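Diary > 2019 > Football

2019-09-23
by the diary keeper

Drove to Asby for the second home game. Left at noon and parked behind the Netel building, where it's still free. Row 17 again, same two seats, one of them empty now that my brother-in-law has moved away.

We lost 34 to 17. The first half was fine. They ran the ball well and the line held up. After the break Kovotis kept sending an extra man and our quarterback had no time for anything. The back finished with 112 yards, nearly all of them before halftime. I don't know why they quit handing it to him.

Season ticket renewal is 155 dollars if I pay by October. I'll probably do it. I said the same last year and grumbled then too.

Stopped at Sarantis on the way home for soup and a grilled cheese. The radio show was all callers wanting the coach fired. I turned it off before the bridge. 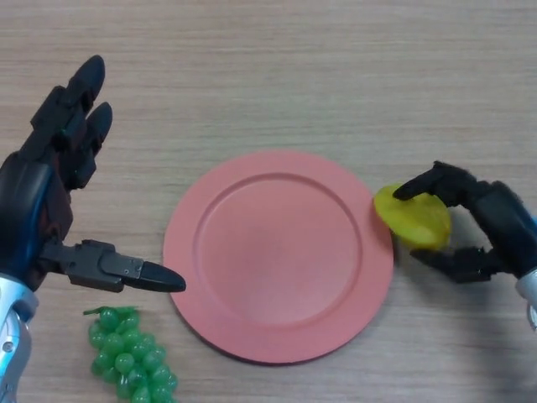

Comment from a reader: They quit running because the left guard went out hurt in the third quarter. Pay the 155, the schedule gets easier.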